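Simirville Folk Club: function room safety checklist, with comments

Completed by Huia Kereama before the club night, 14/05/2018. Items are marked OK, ACTION or N/A. Please add comments even where an item is OK, as the next person will want to know what you looked at.

1. Fire exits and routes
Main door: OK. Opens fully and closes on its own.
Side door to yard: ACTION. Push bar is stiff and needed two goes. Reported to the bar. Nobody to stack instrument cases in the side passage, including for five minutes during the interval.
Exit signs: OK, both lit.

2. Seating
Gangway down the middle: OK once the back two rows were shifted towards the bar.
Loose chairs: ACTION. Two with split seats taken out and labelled. Do not put them back in the stack.
Floor spots and waiting singers: OK. They sit on the left so they are not stepping over the front row in the dark.

3. Tables
Raffle table: OK. Legs locked, cloth pinned up clear of the floor.
CD and songbook table: OK, but keep it a full stride from the door. 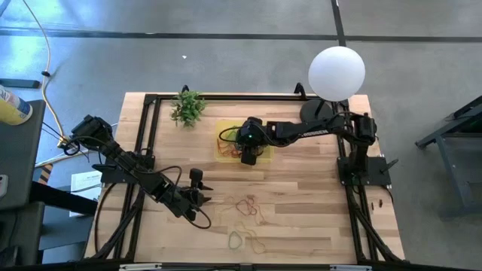 4. Electrical
Piltelix mixer: OK. Case sound, plug sound, test label in date until August.
Mekarton speakers, pair: OK. Stands pinned at the second hole. Sandbags on both feet -- the left one was missing last time and turned up behind the piano.
Extension reel: OK. Fully unwound before use.
Stage lamp: ACTION. Flex is worn where it enters the base. Out of use until replaced. We managed with the wall lights, and the singers who read from a folder were moved nearer to them.
Visiting performers' own amps: one only, checked by eye, no faults seen.

5. Cables and floor
Run from mixer to performing area: OK. Taped along the wall, rubber cover where it crosses the gangway.
Carpet edge by the hearth: ACTION. Lifting again. Taped for the night, but it needs a proper strip.
Box for tape, ties and spare strings: OK. Restocked.
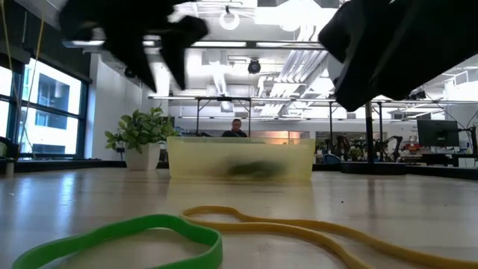 Issue 2

6. Sound levels
Limiter fitted by the pub: OK, light stayed green all through the sound check. The Xenos ceilidh band will be louder than our usual singers, so check again with the full band playing.
Windows on the lane side: shut by the start of the second half.

7. First aid
Kit behind the bar: OK. Plasters low.
Accident book: OK, no entries since the last check.

8. After the last song
Power off at the wall, reel allowed to cool before winding.
Candles: N/A, not allowed in this room.
Side door locked and key handed in: OK.

Items still open: side door bar, stage lamp, carpet strip, plasters. Chairs to be collected by the pub.

Signed: H. Kereama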